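诺伊潘缝合练习室六月开放 年轻医生排队来“穿针走线”

晚上七点刚过，Noiphan教学楼二层的灯还亮着。Basusach外科培训中心的微创缝合练习室本月正式开放，头一批学员共17人，分成几个小组轮流上台，从进针、带线到打结，一针一针地磨。记者跟了整整一个晚上，看得手心直冒汗，也看得着迷！

练习的内容听上去很简单：组织表面有一道细长的切口，用弯针和缝线把它合上。真上手就知道难在哪里了。弯针要顺着自己的弧度走，手腕一急，针尖就偏；线又细又长，稍不留神就绕到别的地方去。带教老师夸斯·汉维德（Asger Hviid）站在一旁，话不多，只反复提醒一句：“先看针，再看线。” 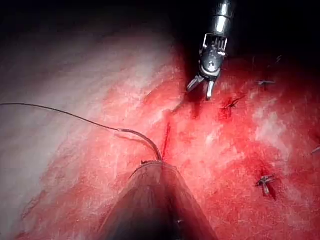 全文共约千余字 阅读需4分钟

切口很窄，颜色深红，弯针后面拖着一条深灰色的长线，在浅色的组织上格外显眼。汉维德说，学员最容易忽略的就是这条线。“大家眼睛都盯着针尖，线在后面怎么走没人管，等到要打结了才发现长短不对。”他要求每个人进针之前先把线理顺，尾端留多长，心里要有数。

练习室的课程由Premevau基金资助，名字叫“Cumorham缝合课”，一期最多可安排长达40个学时。课程负责人夸贝纳·安克拉（Kwabena Ankrah）是个说起缝合就停不下来的人，一见面就拉着记者讲持针的角度、讲两边的边距、讲线结为什么不能勒得太紧（勒紧了组织会发白，松了又合不拢）。他说自己当年学打结，是在宿舍的椅背上练的，练到室友拿椅子没办法，只好换了一把。

“现在的条件真是太好了！”他连说了两遍，“同一道切口，可以慢慢缝，缝完大家围过来一起看，哪一针深了，哪一针浅了，清清楚楚。”

课程的安排也颇有意思。第一阶段只练单结间断缝合，每一针单独打结、单独剪线，讲究间距均匀；第二阶段才练连续缝合。不少学员一开始嫌间断缝合太慢，练了几轮以后反倒喜欢上了它的踏实：一针出了问题，拆掉重来就是，不会牵连旁边的。

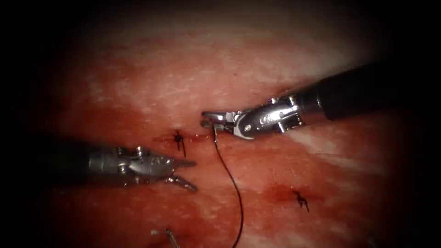
缝合练习中：组织上可见两个黑色线结，持针器夹着弯针。

打结是当晚讨论最热闹的环节。有学员习惯先把线拉得很长再绕圈，有学员喜欢留短尾，两边各有各的道理，争了好一阵。汉维德没有下结论，让大家把两种办法都做一遍，再自己比较。他更在意的是另一件事：绕线的时候，另一侧的抓钳要早早等在合适的位置，张开口，离线结不远不近，线一到就能接住。两只“手”之间的配合，比单独哪一只手快都要紧。

一位学员练到第三针时停了下来，盯着切口看了很久，然后小声说：“我觉得这一针的边距大了。”安克拉高兴得直拍手，说能自己看出来，比缝得漂亮更难得。那位学员拆了线，又重新进针，旁边几个人也不催，都凑过来看。 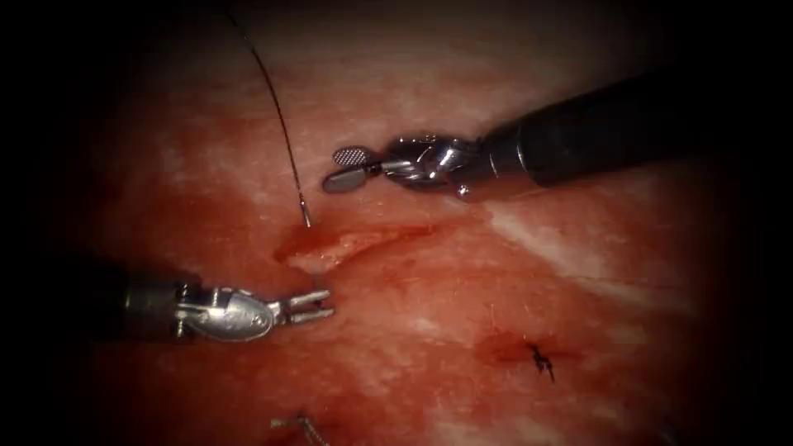 安克拉还专门讲了力度。组织又软又滑，夹重了会伤，夹轻了抓不稳，分寸只能靠一遍遍地练。他的建议是少夹多托，能用钳口轻轻顶住的地方就别去抓，针从哪边出来，就提前把那一侧让出来。进针前看一眼组织表面有没有被牵得起皱，起了皱就先松一松，别急着往前推。

中心图书室也为这门课添了一个小书架，放的都是缝合与打结方面的书，其中一册旧图谱初版于1843年，线条画得极细，学员们休息时翻得最多。书架编号从2046开始，借阅登记就在门口的本子上，写名字和书号即可。

散场时已过九点，还有两位学员不肯走，想再打一个结。汉维德看了看钟，又把椅子拉了回来。

第二期报名将在本期结束后开始，名额与首期相同，有意参加的住院医师可到Noiphan教学楼二层登记，也可由所在科室统一报名。已经上过第一阶段的学员可以直接申请连续缝合部分，时间安排以练习室门口张贴的课表为准。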